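Filed under: Student Projects / Robotics

Thread on where the two-arm handling project stands after September. Short version: the lens task is now the benchmark, and most of the work is in the grippers, not the planner.

Task definition. One tinted eyeglass lens, one shallow smoky tray, two arms. The right arm handles the lens, the left arm has to receive it at a handover point near mid-table. Both return to home without contact. A cycle only counts if the lens isn't dropped and neither arm faults.

Controller is the Siria stack, two instances, one per arm, with a shared clock. We tried running both arms from a single instance last term. Jitter on the second arm was bad enough that Gaétan Bergeron pulled it after one afternoon.

The two grippers are different on purpose. Left is a plain parallel unit with squared pads. Right is a linkage type. Matching pairs would simplify calibration, but the course brief asks for mixed end effectors and the marks are attached to that.
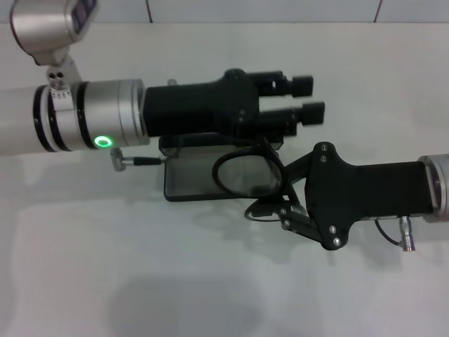

Handover pose is taught by hand, then refined by a small search over wrist angle. Harpreet Beaudoin wrote the search. It samples 19 candidate angles and keeps the one with the lowest closing force at the receiving side.

Results for the current build: 149 cycles attempted, 79 completed to the definition above. That is a pass rate of 53 per cent. The previous build was not logged properly, so there is no comparison worth quoting.

Failure modes, by how often they turn up in the log: the lens rotates in the right gripper during transfer; the left gripper closes early; the timeout fires on the return move. Rotation is well ahead of the others.

Smoky plastic and tinted lenses are both poor targets for our depth sensing. We stopped asking for a full surface and fit the edges in the colour image instead. Works acceptably under even lighting. Shadow from the arms is still a problem and has to be masked.

Cable routing: leave more slack at the wrist than you think the pose needs. We re-taught the home position once already over this. The revised limits are in the Pandham folder, file name starts with "wrist".

Next: softer pads on the right gripper, then a rerun with the same taught pose so the numbers can be compared. Parameters stay frozen until that's done. Please don't edit the shared config.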